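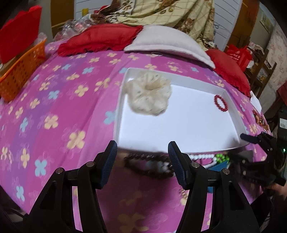 Ghostwriters again. Every October the prize lists come out and somebody finds out that somebody's memoir was typed by a third party, and we all have to act shocked for a week.

I'm not shocked. I'm annoyed, though, and at the wrong people apparently.

Quick version for anyone who missed it. Rogério Sales, retired boxer, two novels with Gramik, both good. The second one, Kļaviņa, was on the Wurbridge shortlist until a former Gramik editor mentioned in an interview that Valbona Nikolaidis had "helped with the drafts." Helped meaning wrote, it seems. Over 45 chapters of it, if you believe her invoices, which got passed around. The judges pulled the book the same evening. Sales gave one statement, short, a bit sulky. Nikolaidis has said nothing and I would guess there's a contract that says she can't.

So. Fraud? That's the word in all the headlines.

I read Kļaviņa twice before any of this. The ferry chapter is the best thing I read that year. I went back to it last night, after midnight, kind of hoping it had gone bad. It hadn't. Same ferry, same awful uncle, same sentence about the coats. Every word where it was.

Edgars Mägi wrote in his column that readers were "robbed." Of what? He gave it four stars. He called it "unmistakably the work of a man who has been hit." Well, mistakably, as we now know. I think that's most of what the anger is. Critics built a whole reading on the guy's nose and now they have to take it back. If the book was only good because a boxer wrote it then it wasn't very good, and they should of said so then.

I do think someone got robbed, and it's Nikolaidis. She had a flat fee and no royalties. Her own novel came out 6 years ago from a tiny press, sold nothing, and you can't find a copy now for any money, I've tried. Same ear for dialog, people tell me. Gediminas Lapiņa reviewed it at the time in 16 lines, the only review it ever got, and he liked it.

What bugs me is how the prize handled it. Pulling the book punishes her twice. They could have put both names on it. Asked her, at least! The rules say "the author" and the chair, Aigars Krūmiņa, keeps repeating that like it settles somthing. Who's the author then? Not him, they say. Fine. Then it's her, and she's eligible, and the book should be back on the list.

I know the argument about trust. A name on a cover is a promise, etc. I half buy it for memoir. If you tell me you were in the ring and you weren't, that's a lie and it matters. A novel though? Sales never said it happened. The jacket copy sort of hinted, but jacket copy hints at everything.

And a lot of people who work with words do this for a living. Speeches, cookbooks, the actor's book of poems. The Grokitz series has been written by a room full of people since the third one and it's still stacked by every register with one name on it in gold. No prize has ever been near it so no one cares.

Gramik says a new printing is coming. Still his name only. I'd buy another copy if they put hers on it, and I already own two.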